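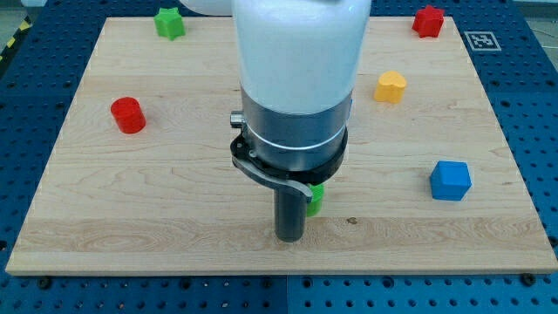
Page 70

Peak flow numbers lower in the morning?

I've been blowing into my Daltier meter since April (my nurse at the Plastevton clinic got me onto it, bless her) and I get 475 after tea but always less at 7 a.m. Is that normal with asthma?

Cosiden
Hello and welcome! Mine does the same, love. Mornings are often lower with asthma, but a big gap can mean it isn't well controlled, so do write both readings in your diary and take it along to the clinic. If you're wheezy or using your reliever more, please ring them sooner.

plastevton2331
get a new meter, mine was rubbish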